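Cardboard month at Cleltament, part 2. Quick page, putting it up before the kettle boils. Words are short becuase I want this online before supper.

For anyone new: Cleltament is our little box club in Starnach. You take a carton that was headed for recycling and make a game, a tray, a ramp, whatever. No kits. No paint unless you really want paint. Tape, scissors, a ball, done. Everything gets made and tried at home.

This time - boxes laid on their side, with a ramp. We did flat targets in part 1 and the complaint was that the ball goes in and comes straight back out. Fair enough. A ramp makes it come back out on purpose.

## On the table

The ramp box. One plain brown carton, tape along the edges where the flaps kept springing, one loose flat piece of card for the slope. Low at the front, high at the back. Ball goes in, ball rolls out. That's the whole game, and you can spend an entire evening on it.

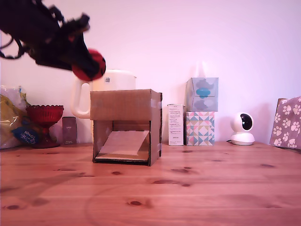
Red ball, ramp box, kettle keeping watch at the back.

Couple of notes on this one, people always ask.

- The slope is just propped. Glue it and you're stuck with whatever angle you picked first.
- Clear packing tape holds better than the paper kind on corrugated. The paper kind lifts at the corners after a day near a radiator.
- Table needs to be level. Ours in the club room isn't - folded beer mat under one leg, works fine.
- Push the box up against something heavy if it slides. A full kettle is good. Switched off please.
- Glassware goes further back than you think it does. I'll say no more.

Scoring, if you want scoring: 2 points for a ball that goes in and rolls back out over the front edge, nothing for a ball that stays in. First to 6. House rule from last time still stands, a ball that ends up on the floor gets thrown again, no arguing.

Best ball so far is one with a bit of texture. Smooth ones shoot off the table and under the fridge. Ping pong balls are hopeless on card, they bounce at the fold and go anywhere.

## Down on the floor

Small open box this time, top up, for the fetch-and-move round. Pick it up, get it across the boards, put it down where the tape mark is. Sounds like nothing. Try it with the clock going and the box tipping on you.

Light cartons are harder then heavy ones for this, they swing about. Also wood floors are better than carpet - you hear it when somebody drags instead of lifting. Dragging is a restart. 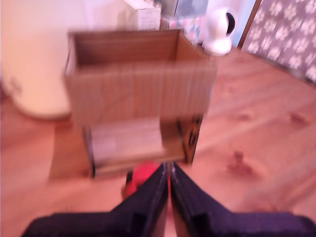 One comment came in on the club board under the floor round, unsigned: why does an open box always go soft along the top edge first? Mine were fine at the start of January and by the end you could fold the rim with a finger. I now run a strip of tape around the inside of the rim and they last twice as long. Also please allow dragging for beginners, it is disheartening.

Tape around the rim, yes, doing that. Noted for the sheet. Dragging, no. Well, maybe in the first go.

Answering the other thing that keeps coming up, which cartons. Anything from the Strebel bakery is good, clean and stiff, they leave them out by the side door around 4 in the afternoon and they're happy for you to take some. The Cendar parcel ones are thinner, fine for slopes and inside walls, bad for anything you pick up. Shoe boxes, no, lids get lost and the sides bow out.

Cut tip while I'm here. Cut along the ribs for a straight edge, across the ribs if you want it to hold weight. If your slope sags in the middle you cut it the wrong way round, turn it and try again before you waste another sheet.

## Next

Part 3 is two boxes joined, ramp in the first, hole through to the second. Bring one carton each, about the same height or the hole won't line up. Bring your own tape as well, the club roll is nearly finished and what's left is mostly fluff.

Usual spot in Starnach, room 614, 6 in the evening. Lift's slow. Balls provided, hand them back after please, we are down to the last few.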